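Notes on the Tokeck comment archive, for anyone who still links to match threads there. 1/11

Tokeck moved its sports pages to a new publishing system in August 2018. Articles came across with their old addresses. Comments did not. They were exported to a separate archive, keyed by article number and not by address. 2/11

I keep a list of links to media columns, mostly on broadcast rights and who is commentating where. It has 3,359 entries. I ran the lot through a link checker last week. 3/11

468 of them point at Tokeck. All of the article links resolve. Of the ones that pointed at a particular comment, 186 now land at the top of the article with no comments shown. 4/11

The checker reports these as fine, as the page does load. You have to test for the comment number in the page text. If your tool only looks at the status code it will miss every one. 5/11
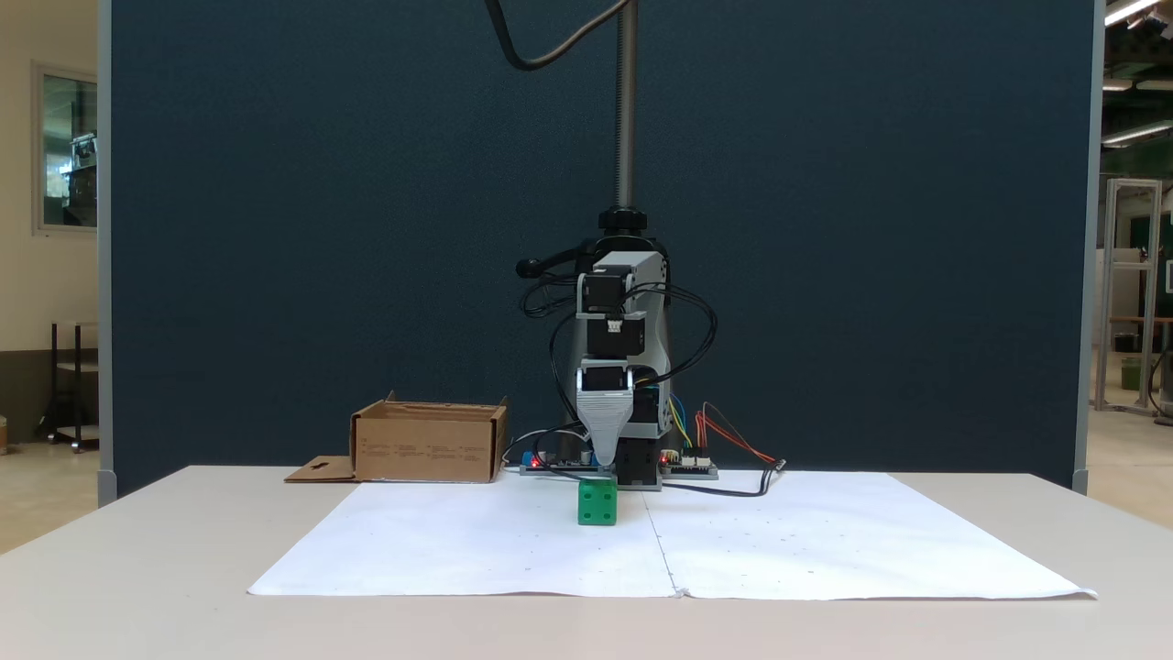

The fix is dull but it works. Take the article number from the page source, add it to the archive address, then add the old comment number on the end. The order of comments is kept. Nesting is lost, so replies sit flat under the post in time order. 6/11

Wokis did the same sort of move in October of the same year and handled it better. Old comment links redirect in one hop. The only fault I found is that edited comments show the edit time as the posting time, which matters if you are trying to work out who had a rights story first. 7/11

Lotar is a different case. Its radio columns were never open to comments, so there is nothing to lose, but the audio clips were hosted by Onyshchenko and those addresses have lapsed. The transcripts are still up - look under the programme name, not the presenter. 8/11

2 things I have not been able to settle. First, whether the Tokeck archive includes comments held for moderation at the time of the export. The totals on some busy threads are lower than the ones printed on the old pages. 9/11

Second, whether the live blogs were exported at all. They used their own numbering and I can't match any of it. If you saved a copy of a live blog page with the source intact, I would like to compare the numbers. 10/11

Corrected list goes up once I have redone the cup final threads by hand. Old version stays where it is, same address. 11/11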